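Vatura opens its laundry trials to paying households, and says plainly what its arms cannot do yet 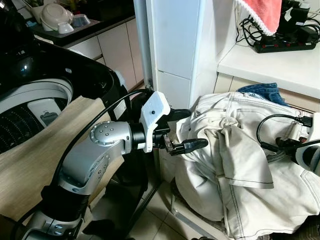

One of Vatura's arms beside a top-loading washer and a pile of off-white denim.

BIKBERG, May – Vatura, which develops robot arms for household work, will place its two-arm laundry station in 18 homes under a paid trial. The company is releasing its test results along with the announcement, including the parts that did not go well.

Over the past several months the station attempted 436 loads in kitchens and laundry rooms. A load counted as finished only if every garment went from the pile to the drum without a person touching it. The arms finished 90 of them.

"That is not a number you put on a billboard," said Naledi Fourie, who heads product at Vatura. "People ask us whether a machine can do the laundry. Today it can do part of the laundry, slowly, in a room we have set it up in. We would like customers to hear that from us before they sign."

Most of the failed loads stopped at the pile. Heavy fabrics such as denim fold over themselves and hide their own edges, and a gripper that closes on two layers will often bring up two garments or none. Light garments were easier to lift but caught more often on the rim of the tub. Towels gave the least trouble.

Opening and closing the lid was left to a person in all of the tests and will be in the trial as well. So were sorting by color, checking pockets and measuring detergent. The station does not fold. Vatura is working on folding separately and has not set a date for it.

Trial households will have the station for 3 months. A technician from Skalline, the company's installation partner, will fit it and come back whenever the washer or anything near it is moved. Homes with top-loading washers will be served first. Front loaders need the arms mounted lower, and that stand is still being tested.

"The rooms are the hard part," said Mwangi Obura, lead engineer on the project. "A kitchen has cables, a step, a shelf somebody put up last week. In our workshop we got good results early on, and then we took the same arms into homes and lost most of them. We learned to stop quoting the workshop."

The arms stop when a person comes within reach, and an adult must be at home during every run. Vatura has set no retail price. Trial households pay a monthly fee, can withdraw at any time and will get the fee back for any month in which the station is out of service for more than a week.

Results from the trial will be published load by load, finished or not, with the reason for each stop.

About Vatura
Vatura builds and tests robot arms for chores in ordinary homes. It is based in Bikberg.

Media contact
Zodwa Shezi, Communications, Vatura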